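April, shrink and seam test, second round

Washed the Stedmont jersey samples again, same load as before plus two towels for weight. Machine set to 37 minutes, detergent at the low line. Illia Pasichnyk wanted the hot cycle this time but the Nerkum dryer was still tripping its breaker, so everything was line dried overnight in the back.

Marks were 80 cm apart on the long strips. After 5 washes the cross-grain strips are holding. The long-grain ones have pulled in by 24 mm, worse than I expected from the Fusico sheet. I remeasured with the steel rule and got the same number.

Thread: the poly core is fine. The cotton thread puckers at the armhole and I would drop it. Ditte Thorlacius thinks the tension was too high on the coverstitch when she ran the hems, and she is going to sew a fresh pair with the dial one notch down.

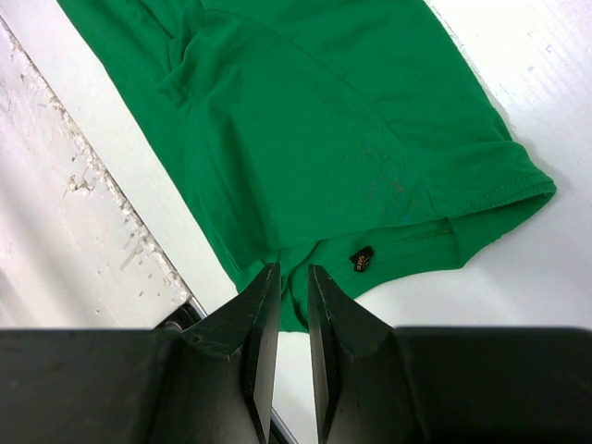

Still need to order more ballpoint needles, size 75. The Forsyth invoice is in the drawer under the iron. Next round starts when the dryer is fixed. Cut the new strips before washing the yardage, and write the grain direction on each one in pen, chalk came off last time.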